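From: parts bench, Etside
To: dronduvel-build list
Date: 2025-11-04
Subject: Re: [dronduvel-build] solenoids + red boards, how are you sorting them?

On the list, Arsenault shop wrote:
> We have 40 kits to get out and the small parts keep ending up
> in one heap. Leads all knotted. How do you lay yours out before
> assembly? Also do you keep the boards with the solenoids or apart?

Quick answer, have to run in a minute.

Solenoids go flat in the yellow trays, not piled up. Before one moves on I look at the nut end and the spring. Nut seated, spring sitting straight on the plunger, lead not pinched. That's the whole check.

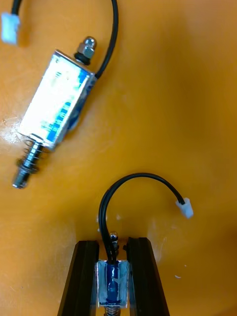 The leads are the real pain. Don't wrap them around the body, they come out kinked and then the plug won't lie where you want it. Let them curl how they like. A few to a tray, no more — we tried filling the trays back in May and spent longer untangling then building.

Boards: apart until the last step. Then one board and its solenoid go together in the steel tray on a sheet of white paper. Paper is cheap, we bought a pack of 500 and change it whenever it looks gray.

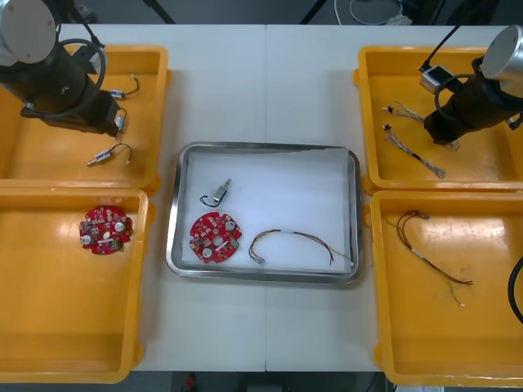

Yellow trays at the sides, steel one with paper in the middle.

Watch the connectors on the red boards. They sit close together and it's easy to grab the board by one of them. Pick it up by the rim. We keep the spare boards in the Pusitz boxes, 100 to a box, wich is too many if you ask me but that's how the shelf is cut. 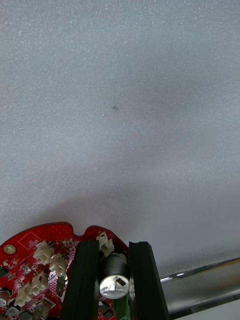

Red board, cream-white connectors.

Can send the tray list tonite if anyone wants it. Still need to know what lead length you got — ours are short.

-- 
Etside parts bench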